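Re: Sunday league table and the Cerneo rule change
Mar 1, 2021

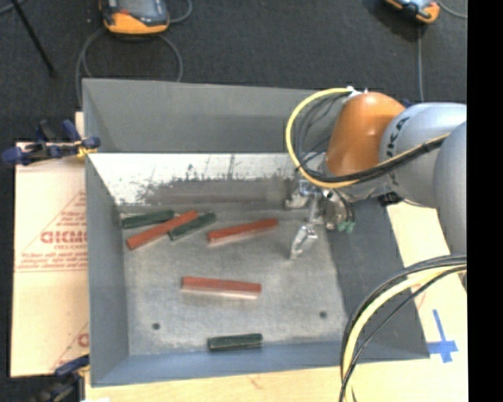

Thanks for the long message about the standings. I've read it twice now and agree with most of it, but I think the points deduction has been misread, so I'll go through it in order. I have quoted the parts I'm answering and left out the rest.

> The table on the league page has Mutirel second and us third.
> We have the same number of wins, we beat them at home by
> 11, and they only beat us by 2 over there. On head-to-head
> we should be above them. Can someone who was at the
> December meeting explain why we aren't?

I was at the December meeting. Head-to-head is only used at the end of the regular season, once every pair of teams has played both games. Until then the page sorts teams level on wins by overall point difference. Mutirel ran up a big score against the bottom side in their opener and have been living off that ever since. We haven't played our second game against that team yet. When we do, the gap will probably close, and at the end of the season it won't matter, as the home-and-away margin against Mutirel is already ours.

> Also, does the forfeit count as a 20-0 loss for Türkmen or as
> no game at all? The page shows it both ways depending on
> where you click.

It counts as a 20-0 loss. The schedule tab is right and the team tab is wrong. I wrote to the league office about it and was told the team tab is filled in by hand. Türkmen also lose the one point a team normally gets for playing and losing, so they are a point worse off than if they had turned up with five players and been beaten.

> If Türkmen drop out completely, do all of their results get
> wiped? We beat them by a lot and I would hate to lose that.

This is the part I think was misread. The rule says results are wiped if a team withdraws before it has played half its games. Türkmen have passed halfway, so whatever they decide now, the games they played will stand and the remaining ones will be entered as forfeits. We keep our win. So does everyone else who beat them, including Mutirel, so it doesn't move us up or down.

As far as I know they aren't dropping out anyway. They were short of players for one weekend because of injuries and an exam, and their coach has told ours that they will be at full strength for the return game. Please don't plan around a free win.

> Last thing, is the playoff at the Cerneo hall or not? I've
> heard both.

It is at Cerneo. The hall has been booked for both semifinals and the final. The higher seed is listed as the home team and gets to pick its bench and wear white, but there is no home court as such. I know some people wanted the higher seed to host. I voted for that too, and we lost the vote 5 to 2 — the smaller clubs don't have a shot clock that works, and two of them have floors that the referees have complained about.

Seats at Cerneo are limited. The hall holds 1,782 when it is full, but we will be nowhere near that this year, and each club will be given a list to fill in with names. Send me yours and the names of anyone coming with you. Players and coaches don't need to be on it.

A few things that weren't in the message but have come up at practice:

The shot clock operator's course is still open. We need one more person who can do it, otherwise we pay the league to send someone to every home game. It takes one evening and the test is easy.

The second set of jerseys has been returned with the numbers fixed. The 11 is now an 11 on both sides. They are in the blue bag in the equipment closet, and the old set should stay there as a spare. If you have one of the old ones at home, bring it in.

Foul trouble cost us the last game more than shooting did. We had both centers sitting with four fouls by the middle of the third quarter, and the zone we went to after that gave up open threes from the corner on nearly every possession. The coach wants to spend most of the next practice on it, so please come even if you can't stay for the scrimmage.

I'll post the corrected table when the league office has fixed the team tab. If it still shows Türkmen with a blank after the next round I'll write to them again.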